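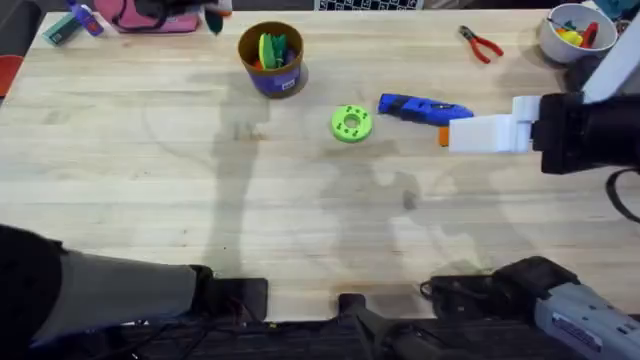 Tolera Negussie wrote to me that children's tools should never share a surface with working ones, and that a household which mixes them has given up on storage. I hold the opposite view. The table is the wrong place to enforce a category.

Sorting by owner or by purpose looks correct on a shelf. On a tabletop it fails within the hour. A toy drill and a pair of pliers are both picked up by the handle, put down on their sides and left where the hand stopped. What matters at that point is whether the next person can find them and whether anything sharp is within reach of someone too young for it. The second condition is a matter of supervision, and no divider will meet it.

My own rule is simple. Small loose pieces go in a cup or a bowl. Anything with a handle may lie flat. Pliers stay closed. The surface is cleared once a day, in the evening, and takes me 3 minutes. I tried the Kikar drawer system for 16 weeks before this — 65 labeled compartments, most of them holding one item — and spent more time returning things than using them.
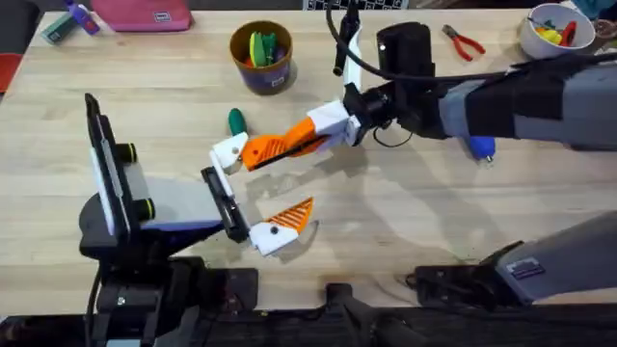 Another reader, unnamed, objects that screwdrivers in particular belong in a rack, sorted by tip, and that handle color tells you nothing. On tip size I agree. A rack is the right answer for a full set. For the two or three drivers that do most of the work in a house, color is faster: you remember the green one, you reach for it, and you check the tip afterward.

Open storage costs some neatness. I consider the price low. A bare table is easy to admire and slow to work at, and I would sooner wipe around a few tools than open a drawer for each one.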